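A morning at Fetero: what the software does with a box of toys

I went to the Fetero open day expecting slides, and there were slides. The title was "From Hand to Policy in One Afternoon", which made me want to leave before the coffee. I stayed for the part in between, where they show the recordings their software eats: toys in a bright green box, a bed with a grid-patterned cover, and a gripper worked by hand.
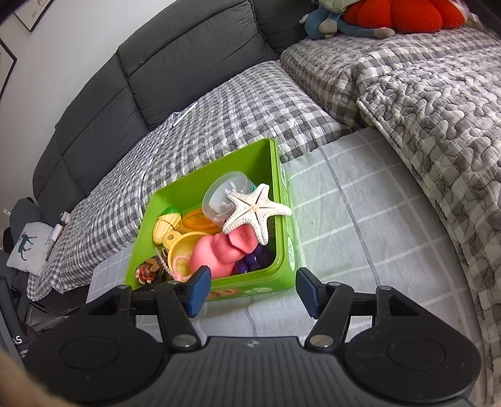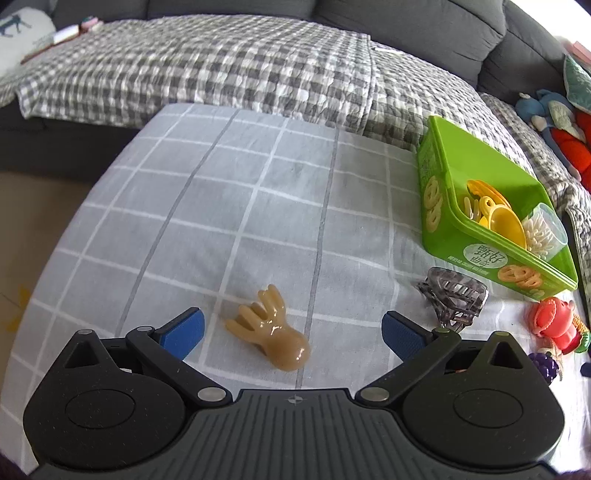
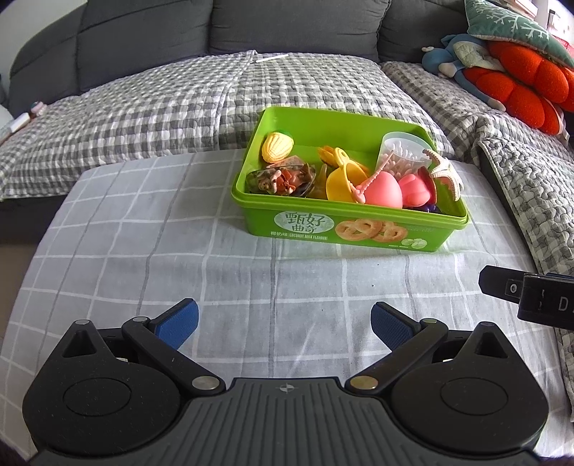

Hand-held gripper over the toys, three views from the recordings. The octopus in the second is lying out on the sheet; the green box is in all three.

Zuzanna Jabłońska runs the perception side and did most of the talking. The chain goes like this. A person collects the demonstrations. A tool called Stimstead works out where the gripper was at each moment and how wide the fingers were open. Darmont, the training part, turns that into something a robot arm is meant to follow. Planning sits in a third package, which she skipped over quickly. I asked why and was told it was "being rewritten", a phrase I have now heard at every open day I've been to.

Stimstead was the bit worth the train fare. It has to recover the gripper's path from the video, and the wide lens bends everything near the edges, so straight lines on the sheet curve away. Jabłońska said the grid helps, as it gives the tracker plenty of corners to hold on to. Fair enough, but my first question was the obvious one: what happens on a plain white sheet? She said it gets worse. How much worse, she couldn't say, and I would like to have seen that test before the one they did show us, which was a very smooth curve drawn over a very patterned bed.

Repeated pattern has its own trouble too. One square looks like the next, and a tracker can slip by a whole square and carry on quite happily. They have a check for this that compares the path with the motion sensor and throws out the recording when the two disagree. The set we were shown had 2,042 recordings before the check and lost 405 to it. I make that nearly a fifth. The man beside me thought this was a good sign, showing that the filter works. I thought it was a lot of somebody's afternoons.

Then there is the question of what counts as an object. A full box is a hard thing to segment. In the third view a clear plastic cup of cotton swabs stands at the back, and the live demo of the labelling screen drew one outline round a clear cup and another round what was in it, then merged the two when the view moved on. Hair clips came out as two things or none. Jabłońska didn't hide any of this, to her credit. Her line was that Darmont doesn't need the labels and they are only there for people searching the data. If so, I don't see why the labelling screen got the longest slot of the morning.

After lunch we saw the replay on an arm, in simulation only. The real one was in another building, at Urbańczyk, and would be "back in November". The simulated arm picked up a simulated toy and put it in a simulated box 100 times without a drop. I asked whether the toy was soft. It was a rigid block with a picture on it.

Things I did like: the viewer is quick, you can scrub back and forth through a recording with the finger width plotted underneath, and a bad recording can be flagged with one key. Anyone who has sorted this sort of data by hand will want that. It also runs on an ordinary laptop, and they let us try it on 2 of them at the back.

I've asked for the plain-sheet results and for the replay figures from the real arm. If they arrive I'll add them underneath.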